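Shared workroom: what changes in January

The workroom at the Kemeys Street hall has been open to members for two years now, and the hours and booking rules are being tidied up before the new term. Most of what follows applies to anyone who uses the room, including groups with a standing booking. Please read it even if you have been coming since the beginning.

Opening hours

The room will open at 8 am and close at 9 pm. The old late session, which ran until 11, has been dropped. Only a handful of people were using it, and the building next door has asked for the rear car park to be clear by half past nine. If you have work that has to stay out overnight, label it with your member number and leave it on the shelf by the sink. Unlabelled things will go into the grey tub under the stairs and be kept there for 20 days.

Booking

Bookings move from the paper sheet to Jondo, the same system already used for the main hall and the kitchen. Your existing login will work. A member can hold two bookings at a time, each up to three hours. Once a session has finished you can make another. Groups with a standing booking do not need to do anything, as theirs have already been carried across, but check that the start time is right. A few of the afternoon ones came over an hour early and have been fixed by hand.

If you can't make it, cancel by noon the day before. There is no fee for a late cancellation. After three in a term, though, you will be asked to book by phone through the office for the rest of that term.

Seating and floor

The floor was resealed over the break. It should be swept with the soft broom only, and spills wiped up with plain water. The blue spray under the sink is for the benches and leaves a film on the new seal. Chairs should be lifted when you shift them. Felt pads have been fitted to most of the legs, and there is a bag of spares in the top drawer if you find one missing. Closed shoes are still required at all times, whether you are sitting or standing. 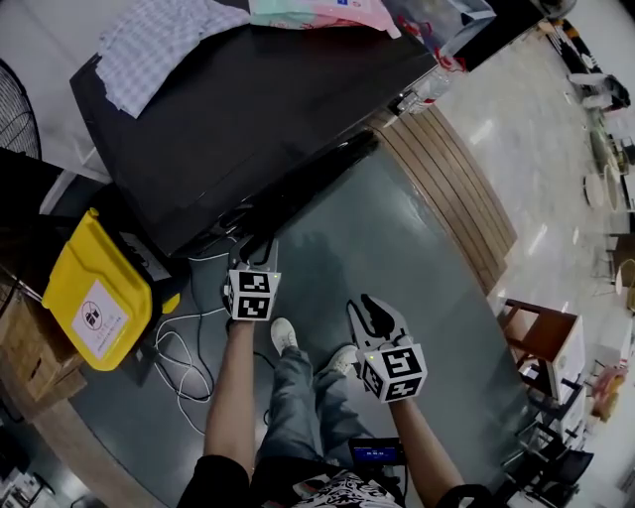
Heating and cooling

The two old wall heaters have been taken out and replaced with a single Tromuvis unit above the door. It cost $299 second-hand, plus the electrician, and came out of last year's surplus. The remote lives in the bracket beside the light switch. Please leave it on automatic and don't set it below 20 degrees in summer - it ices up and then drips on the doormat. It turns itself off at closing time, so there is no need to do it on your way out.

The windows on the street side can be opened again. The sashes were painted shut for most of last year and have now been freed and given new cords. The one nearest the corner is still stiff. Use the pole for it and don't stand on the bench.

Storage lockers

All 11 lockers are taken for the coming term. There is a waiting list at the office. If you have a locker and no longer need it, hand the key back before the end of January and your deposit will be returned by bank transfer. Paint thinner, aerosols and food can't be kept in the lockers. The yellow cabinet in the hallway is the right place for anything flammable, and the office has the key.

Parking and bikes

The Ustach Lane gate will be kept shut during the day while the drain is being dug up. Come in from the Kemeys Street side. There is room for bikes along the fence, and the tap there still works if you need to rinse off mud. Trailers can be unloaded at the front for ten minutes, then need to go around to the public car park behind the library.

Questions about bookings go to the office, which is open from 9 am to 1 pm.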